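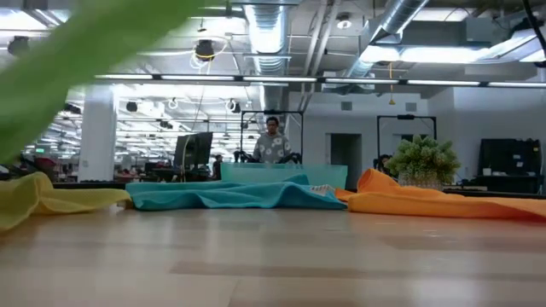 I've been looking after a two-gripper cloth-sorting station at our place for a good while now, and the part of the job I used to dread was the grippers. Fingers drift. Pads wear. One side starts closing a hair before the other and suddenly a tea towel that went into the bin perfectly well on Friday is being dragged along by one corner. So when the Vaher gripper service kit arrived I was keener than is probably dignified, and after 13 days of using it I'm still keen!

The kit comes in a flat case, a bit bigger than a laptop, and costs 61 pounds without the spare pads. Inside you get two setting blocks, a set of feeler strips, a short torque driver with four bits, a pad scraper, a tube of the Huvent dry lubricant and a folded card with the settings on it. There's a foam tray with a cut-out for everything, and (hurrah) the cut-outs are deep enough that things stay put when you carry the case upright.

The setting blocks are the star. You park both grippers at the same height, slip a block between the fingers on each side, and close gently until the fingers just touch it. If one side touches early, you back off the stop screw a touch and try again. I used to do this with a folded bit of card and a lot of squinting, and getting the pair to match took me most of a morning. With the blocks I did both sides in 36 minutes the first time, and that included reading the card twice and dropping a bit under the bench.

Once they matched I went straight on to cloths, because rigid objects will forgive you almost anything and fabric won't. My usual check is a few plain cloths in colours that stand out from each other, crumpled up and left on the table, with a wide, low plastic bin to put them in. Each one gets picked from the top of a fold, then from a flat bit near the edge. The flat bit is where badly set fingers give themselves away: they skate over the surface and come up with nothing. After the reset, the left gripper went from being the awkward one to being the better of the two, and I have since redone the right to catch up.

The scraper looks like nothing much and I love it. Lint gets everywhere on this kind of work. It packs down into the grooves of the pads until they're as smooth as a spoon, and a brush only moves it about. The scraper has a little tooth that follows the groove, so out it comes in one long grey worm. Very satisfying. Do it with the power off and the arms parked, obviously, and wipe the pads with a barely damp cloth afterwards.

A few grumbles. The torque driver clicks so softly that in a busy office you have to feel for it, and I went past it at least once. The lubricant is fine on the finger pivots, but the nozzle spits, and any that lands on a pad has to come off before you pick anything up. And the settings card assumes you have the Momora pads. Ours are thicker, so the closing gap printed on it was too tight and I had to work out my own. I've written it on the lid of the case in marker. A blank line on the card for people's own numbers would be a kindness.

Spares are easy enough. I ordered pads from the Tukcombe parts shop and they came in a plain envelope, well wrapped, with the screws taped to the back. Swap them in pairs, left and right together, or you'll be setting the gap all over again within the week. I tried doing just the one. Don't!

If you have a single gripper moving boxes, I'd say a set of feeler strips from any tool shop will see you through. With two that need to work as a pair, especially on fabric, get the kit and put the blocks somewhere you won't lose them. I've moved ours to the hook by the bench and the check is now a Monday job, before anyone wants the table.

Posted Sun 26 September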